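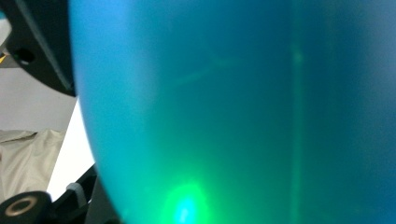 Blues and greens up close, with a bright green spot of light low down.

The coloured shelf gets its autumn clean

May
By the Danolmont Neighbourhood House newsletter desk

If you have come through the front room at Danolmont any time in the past fortnight you will have noticed that the long shelf under the west window was bare, and that the two trestles in the hallway were covered in towels, and that you had to turn sideways to get to the kettle. Thank you for putting up with it. The coloured shelf has had its autumn clean, all 200 pieces of it, and it's now back up and looking brighter than it has for a good while.

For those who are new to the house, the coloured shelf began with a single blue jug left behind after a Christmas lunch. It was put up on the sill so its owner would see it, and its owner never did, and then a green bottle appeared next to it, and a pair of tumblers, and so on until we had to ask for a proper shelf to be built. There is glass up there and a fair bit of plastic too, and we have never been fussy about which. Some of the prettiest things on it came out of picnic sets. The only rule is that the light has to be able to get through.

Blue-green is still the favourite, by a long way. I had a lovely slow half hour with my nose right up against that end of the collection, and I can recommend it to anyone who has had a trying morning. From across the room you would say "teal" and leave it at that, but get in close and there's a summery sky blue, then something deeper, then a greyish blue like the bay before rain, and down low a turquoise that slides off into proper green. Put a bit of light behind or beneath and it changes again. I kept calling people over to look and they kept telling me they had seen it, thank you, and was I going to be much longer with the towels.

How we washed it

Several of you have asked for the method so you can do your own at home, so here it is, as best I can set it down.

Everything came off the shelf a section at a time and went straight onto a towel. We used two plastic tubs, one with warm water and a small squirt of dish liquid and one with plain warm water for rinsing, and we kept the water no hotter than your hands are happy in. The old pieces don't care for a shock. One thing in the tub at a time, please! It is very tempting to put in a whole family of tumblers together, and I did, and I have a chip in a perfectly good green one to show for it (it has gone to the back row, good side out).

For cloudy insides we tried a splash of white vinegar left to sit while we had morning tea. It shifted most of the film from hard water. The narrow bottles had a spoonful of uncooked rice and a little soapy water swished about in them, which is an old trick and a noisy one. Plastic pieces got nothing but the soft cloth, as the green side of a sponge will scratch them as soon as look at them, and once you have put a pale streak across a coloured surface you'll see it every time the sun comes around.

Drying took longer than the washing. Flour-sack tea towels are far and away the best, and if you have any you are ready to part with, the drawer to the left of the sink would be glad of them. Terry towelling is fine to stand things on but it leaves fluff behind.

Putting it back

We had a long talk about the order. The old arrangement was by size, tall at the ends and short in the middle, and there are people who were very fond of it. In the end we went by colour. There are now 12 groups running from the door to the corner, starting with clear and the very palest yellow, through amber and the few reds, then the greens, and finishing with the blues where the afternoon sun reaches last. I think the join between the greens and the blues is the best part. We moved the same squat little vase back and forth across it so many times that I couldn't tell you now which side it ended up on.

The lights under the shelf have been replaced as well. The old strip had been flickering since summer, and the new one, which is 5 metres long and came from Trasell in the main street, sits in the same groove and gives off hardly any warmth. It will be switched on when the house opens and off again at closing. There is a dimmer on the side nearest the door. Please have a play with it, only do turn it back down to the middle mark when you've finished, as full strength is a bit much for anyone trying to read in the armchair.

A few odds and ends

Three pieces had no home on the shelf once everything was spaced out properly. They are on the windowsill in the craft room for now, and if you gave us one of them and would like it back, just say so at the desk.

We found a number of lids and stoppers that don't belong to anything we own. They're in the biscuit tin marked STOPPERS. If you have a decanter at home with a bare neck, come and try your luck.

The Yoshida Street playgroup would like to borrow some of the plastic pieces for a morning of colour and shadow play on the mat. The sturdy ones have been put in a low basket under the shelf for exactly this, and little hands are welcome to anything in it. Everything above the basket is for looking at.

We can still take new pieces, though we're well off for blue and would dearly love more in the way of purple and orange. Rinse it out, wrap it in newspaper and leave it on the desk between 9 am and 3 pm. No cracks, please, and nothing bigger than a water jug, or we will be back to turning sideways in the hallway.

The best time to come and look is late in the afternoon, when the sun gets in under the verandah and lays all the colours out along the floorboards. Bring a cuppa through with you. The towels are off the trestles, and the trestles are back in the shed.

Danolmont Neighbourhood House
Enquiries: ask at the front desk or leave a note in the newsletter box
© Danolmont Neighbourhood House. All rights reserved.
Back to top

More from this newsletter
Dandau Hall book swap: what to bring and where to park
Lemons wanted, jars returned
Craft room cupboards: a plea about the glue
New hours for the tool library
Soup lunches are back for winter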